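# Tulips, a ribbed vase and a basket of pretend veg

Posted 11th January

I've been meaning to put up a page about the table things for ages, and the mood finally struck (it's gray out, I wanted to look at something red). If you've come over from the Larkunico page, hello! That one was all chairs. This one is flowers and kitchen bits, and there are only 2 pictures, so you won't be scrolling long.

A little background for anyone who collects this sort of stuff. The vase came from Nolemard, back in June, when they were clearing out a whole shelf of ribbed ones. I dithered between this dark gray and a kind of oatmeal color and went with the gray, and I'm so glad I did — red next to it just sings. I like a vase with straight sides. You don't get that awful thing where the stems all slump to the widest part and the blooms stick out like a startled hedgehog.

The tulips were a later buy. I'd gone in for candles (of course I had) and walked out with a bunch of red ones, leaves and all. I'll happily spend ten minutes fussing with tulips, turning the bunch one way and then the other, when all anyone asked me to do was set a table.

The pan and the basket just live with everything else. I like a table that looks like supper might happen on it.

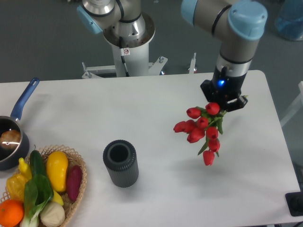
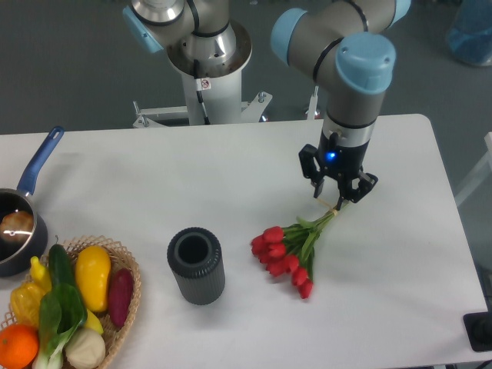
*Red tulips beside the gray ribbed vase, with the bun in its pan and the veg basket keeping them company on the left.*

A few odds and ends, because people always write in and ask:

**The vase.** It's a Nolemard one, stock number 518 if you want to try your luck, though I haven't seen it on their list for months. The ribs run up and down, and yes, they collect dust. I go over mine with a soft paintbrush and it comes up lovely.

**The bun.** Pretend, I'm afraid! It has such a good shine on it that I've had a guest reach for it. It sits in the dark nonstick pan with the blue handle, and the pan is a perfectly good pan that I really ought to cook with.

**The basket.** Woven wicker, from Ertürk, and I'd buy another tomorrow. The produce is artificial and got added to bit by bit. My favorite is the bok choy, which I spotted in a bargain bin and couldn't leave behind — who makes a pretend bok choy? Somebody wonderful. The sweet potato is a close second for that deep purply red. The yellow squash is bossy and takes up more room than it should, but I've tried the basket without it and it looked a bit sad.

**The table.** Plain white, nothing fancy. I had a patterned cloth on it for years and kept wondering why my pictures looked so busy. Off came the cloth and suddenly you could see the flowers. I keep meaning to try a dark one for comparison.

The counter tells me this little site has had 1,033 visits, which I find amazing for a page of flowers and vegetables. Next up will be the Stikano bowls, all 4 of them, as soon as I've found where I put the smallest.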